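Last updated: March

A robot vacuum is usually offered as proof that household automation has arrived. I don't count it. A vacuum works on a plane, the plane is known, and anything it can't handle it drives around. A chore, in the sense I care about, begins when the machine has to pick something up and put it somewhere else.

I keep a list of 18 chores and go back to it every March. The test is the same each year: can a machine you could buy or rent do the whole job, in a room it has not seen, without a person resetting it? This year the count is 3. All three are floor or window jobs. Everything that involves a cupboard, a drawer or a sink is still blank.

The closest miss is tidying a counter. Two arms with parallel grippers have more than enough strength and reach for it, and the price of the hardware is no longer the main obstacle. The trouble is variety. A felt mat lies flat and gives a gripper almost no edge to close on. A plastic cup with utensils standing in it has a center of mass that moves when it tilts. A pail has a hinged handle, and polished metal returns whatever color is next to it, so the vision system gets a poor estimate of where the surface is.
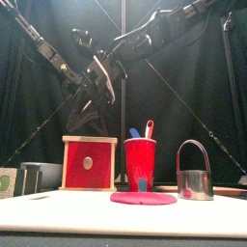
Hammad Tarar and I argued about success rates on Thursday. His position is that 90 percent per grasp is good enough to ship. Mine is that grasps multiply. Clearing a counter may take seven of them, and 0.9 to the seventh power is a little under 0.48. Half the evenings you come home to an unfinished job, and you have to look before you know which half you got. He says retries fix this. Retries fix a missed grasp. They do nothing for a cup that went over.

Two arms add a scheduling problem as well. Their workspaces overlap in the middle, where most of the objects tend to be, and a cautious planner makes one arm wait for the other. I timed a run at 525 seconds for a table I can clear in under a minute. Speed matters less than people think if the machine works while you are out, so I don't mark it down for that.

Shop-floor work is further along, for a dull reason: parts arrive in fixtures. Rhiannon Ellis runs a packing cell at Talham where each item shows up in the same orientation, and her fault log is short. When they tried mixed bins it got long again, and they went back to trays.

Dishes stay blank for another year. I may split "laundry" into sorting and folding next time, as the two have very different failure modes.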